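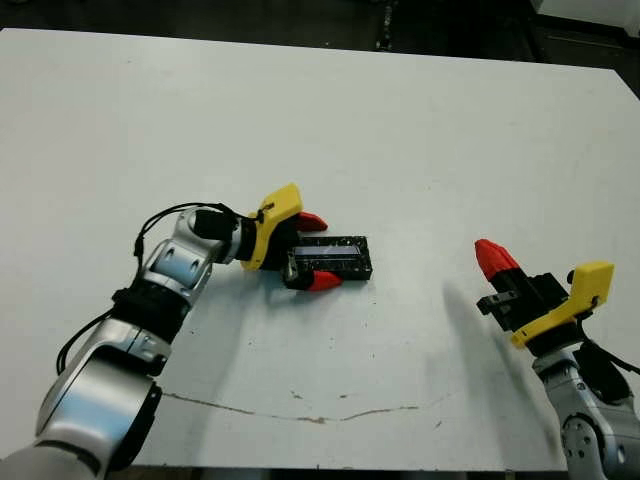 机器人要怎样才能学会拿东西？

得先看很多很多遍“拿东西”是怎么做的。每一遍都记下来，存好，然后让电脑从这一大堆记录里慢慢找规律。一遍记录就叫一个“例子”。

好，今天就讲例子是怎么攒出来的。时间有点紧，我写快一点，有不懂的词先跳过去，后面多半会讲到。

先想想你自己。你第一次用筷子夹花生米是什么样？夹歪了，滚了，掉到桌子底下去了。夹多了就会了。可是你有一个别人没有的好东西：你的手从出生起就在练习。抓被子、抓勺子、抓妈妈的头发。练了好多年，自己都忘了。

机器人没有这段日子。刚装好的时候，它连“盒子”是什么都不知道。

那写程序告诉它不行吗？手往前伸多少，往下放多少，合上，抬起来。行的！很多工厂里的机器人就这样干活，干得又快又准。麻烦在于东西一换地方就乱套。盒子往左挪一点点，它还是去老地方抓，抓了个空气。盒子转了个方向呢？换成圆的呢？程序要写到什么时候去。

所以换个办法，让它看例子。

一个例子里都有什么

拿一个很简单的活儿来说：把小东西从桌子这头拿起来，放进一个盒子。从开始到放好，算一个例子。

这里面要存的东西可不少：

画面。摄像机拍的，一张接一张，连起来像动画片。
关节的位置。每个关节弯了多少，每一小会儿记一次。
手指张开多大。机器人的“手”叫夹爪，很多夹爪只有两根手指，一张一合，像螃蟹钳子。
一句话。告诉电脑这一遍在做什么，比如“把黑色的小块放进盒子”。

这几样要对得上时间。画面里手指合上了，数字那边也得正好合上。差一点点都不好，就像看电影的时候嘴巴先动、声音后到，特别别扭，电脑学了也会糊涂。

谁来做动作呢？人。人来带着机器人做，叫“遥操作”。做法有好几种。有的是人握着两个小手柄，手柄动，机器人的胳膊就跟着动。有的是用一对小一号的胳膊，人掰小的，大的跟着学。还有的直接抓住机器人的胳膊推着走，像教小小孩写字，握着他的手一笔一笔来。

两只胳膊的机器人要同时管两边，左手拿，右手等着，或者右手扶住盒子，左手往里放。听着简单，你试试左手画圆右手画方……对吧。
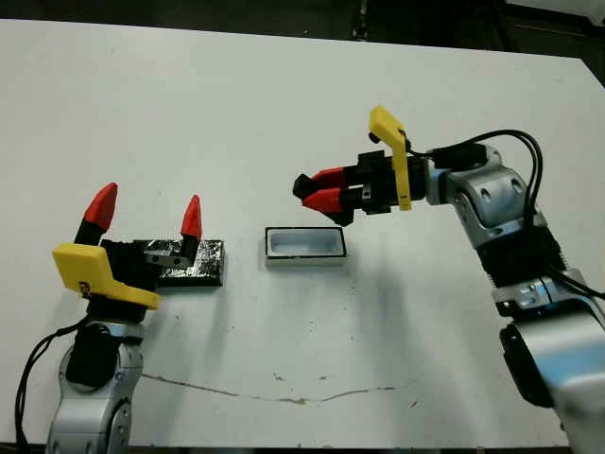
开始之前还要摆东西。这一步很容易被小看。每做完一遍，东西要重新摆，而且要故意摆得不一样。盒子靠近一点，远一点，斜一点。要是每次都摆在同一个点上，机器人就会偷懒，它只记住那个点，根本不看。大人管这个叫“死记硬背”，嗯，你们老师也这么叫。

Jarov小组是专门收集例子的，上学期给我们看过他们的记录本（是真的纸本子，有一页还沾了果酱）。他们有一套练习，名字叫Mimier，内容全是桌面上的小活儿。第一轮做了371遍。做完一检查，发现盒子差不多都摆在桌子右边。左边很少。结果呢，第二轮要多摆左边，一直做到585遍才停。

585遍拿盒子。你数数看，数到585就够累的了。

小组里的Chanida Chaiyaporn回答过一个同学的问题。同学问：做那么多遍会不会烦？她说会，所以她们每七遍就换个人，换下来的那个去喝水、摆东西、写备注。“手一累动作就会抖，抖也会被记下来，机器人就学会抖了。”

这句话我觉得要画线。你给它什么，它就学什么。好的学，坏毛病也学。

做砸了怎么办

夹滑了，碰倒了，拿错了。都会有。

有的要删掉。比如做到一半有人喊吃饭，操作的人手一松，胳膊停在半路，这一遍没头没尾，不要。

有的反而要留着。第一次没夹住，退回来一点，又夹了一次，夹住了，这种很宝贵。机器人以后自己干活也会夹不住，要是从来没见过“没夹住以后怎么办”，它就会愣在那里，或者空着手假装已经拿到了，把“空气”放进盒子里。真有这种事，挺好笑的，但修起来不好笑。

所以每一遍后面都要打个记号：成功、失败、失败了又救回来。打记号的人要把录像在看一遍，不能凭印象。

摄像机放在哪里

人有两只眼睛，都长在脸上。机器人的眼睛想放哪儿放哪儿，这一点有点羡慕。

高处放一个，从上往下看整张桌子，知道东西在哪儿。手腕上再放一个，跟着手走，离得近，能看见手指和东西之间还有多少空隙。高处的那个常常会被胳膊挡住，手腕上的就派上用场了。反过来也一样，手腕上的看得近，可是桌子那一头放了什么，它不一定看得到。

两种一起用，互相补。

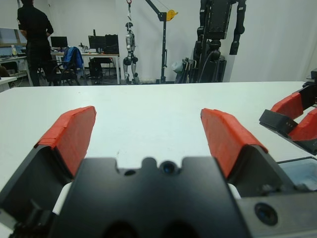
手腕上的眼睛还有个小烦恼：手一转，它看到的东西全变了。上一秒是桌子，下一秒可能是墙，是椅子，是走过去的人。电脑得自己弄明白，哪些跟干活有关系，哪些没关系。墙跟拿盒子没关系。可电脑一开始不知道呀！

怎么让它知道？还是靠例子。有时有人，有时没人。早上录，傍晚也录，光线不一样，影子的方向也不一样。看得多了，它慢慢发现：不管后面怎么变，盒子总是那样拿的。那后面就可以不管了。

跟你在吵吵闹闹的教室里也能听见同桌叫你，有点像。

攒够了以后

例子存进电脑，开始“训练”。训练就是让电脑猜：看到这个画面，手下一步该往哪儿动？猜完和例子里人做的对一对，差得远就改一改，再猜。猜非常非常多次。这个过程没有人在旁边按按钮，电脑自己跑，可能跑一晚上，也可能更久。

然后放到真的机器人上试。Laaksonen老师班上的同学去看过一次测试，回来画了画，画里机器人把盒子举得老高不肯放。后来补了些“慢慢放下”的例子，过后在试就好多了，但是还没有全好。

要多少例子才算够？这个真的没有固定答案。活儿简单就少一点，活儿难就多。拿硬盒子容易，叠毛巾难，毛巾每次塌下去的样子都不一样。换一个新机器人，以前的例子能用上一部分，也不一定全能用上，胳膊长短不同嘛。

自己玩一下

两个人就能玩，要一条围巾、一个杯子、一块橡皮。

一个人当机器人，蒙上眼睛，只用两根手指。另一个人当操作员，轻轻握住他的手腕，带着他把橡皮放进杯子里。做五遍，橡皮每次摆的地方都要换。

然后操作员松手，只用嘴说，往左，再往左，停，往下。看看还行不行。

再换过来当一遍。记得拿个本子，每遍写一行：橡皮摆在哪儿，成功没有，救回来没有。杯子用塑料的，玻璃的会碎。

你写的这个本子就是一份小小的数据了。Verketti小读者栏目九月会收大家的记录，格子图可以自己画，铅笔也行，字写大一点我们才看得清。

几个词再说一遍

例子：从头到尾做一遍，全部记下来。
夹爪：机器人用来抓东西的手。
遥操作：人带着机器人动。
训练：电脑对着例子猜，猜错了改。

下一篇讲机器人为什么怕透明的杯子。

2025年3月

分享 2　评论 7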